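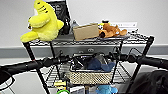 ok shelf update. wire shelf by the wall is finally getting sorted, been on my list since March

1/ rule for this round: top shelf = stuff people like looking at. middle = stuff we need. that's it, that's the system

2/ the yellow plush stays up top. Sanaa asked, so did Moataz, so did Sanaa again. fine. it's staying

3/ brown plush also staying. I tried sitting it up, it flops. so it lies down now. looks comfy tbh

4/ cardboard box – no idea yet. Ayman says it's cables, Adel says it's the spare hooks from Zurnari. will open it tonite and report back

5/ woven basket on the middle tier is the best thing I've bought all year. 31 bucks at the Lamrani sale. chargers, tape, batteries, all of it goes in there and you don't have to see any of it

little bottles: need a home. if one of them is yours pls come get it before 5 or it goes under the sink

question for wire shelf people – small things tipping over on the grid. do you line it?? thinking a cut-down mat, or just trays. trays feel like cheating

someone said cork. cork sheds. I have done cork. never again

also the black frame. prop it or hang it? Leandro votes hang, but that means drilling and I am not drilling above that wall rail, last time took me 7 tries to get a screw in straight

so propped for now

ok opened the box. it's cables. Ayman wins. also one mug?? from the Trikatdale place, wrapped in newspaper

mug goes to the kitchen, cables to the basket, box to recyling

doing the bottom shelf tomorow, send snacks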